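Chapter 9
Inventory and the Production Decision

A manufacturer's reported sales measure shipments to its distributors. They do not measure purchases by final customers. When the two figures diverge, the difference accumulates as stock in the channel, and the manufacturer's later results are affected by it.

Section 9.1 defines channel inventory and sell-through. Section 9.2 applies both to Urkero, a maker of kitchen goods that supplies two retail chains, Curley and Beaulieu. The notation follows Hawthorne.
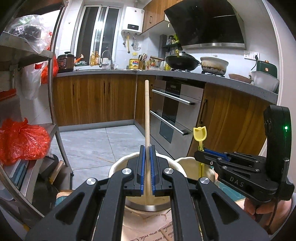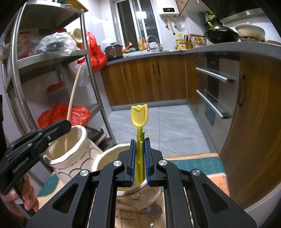

Channel inventory is the quantity of finished goods held by distributors and retailers at a given date. It is valued at the price the distributor paid, and it does not appear on the manufacturer's balance sheet. For a low-priced item such as the yellow plastic spoon, the carrying cost per unit is small, and retailers tend to tolerate high stock for long periods. For a stainless steel mixing bowl, shelf space and capital cost usually set the limit sooner. The analyst should therefore compute weeks of supply by product line before combining the lines into a company total.

Suppose Urkero ships more than three weeks of supply to Curley in January, ahead of a price increase. Revenue is recognized on shipment. If final demand is unchanged, orders in the following period fall by the amount of the excess, and fixed manufacturing costs are spread over fewer units. Gross margin declines even though the consumer's behavior has not changed.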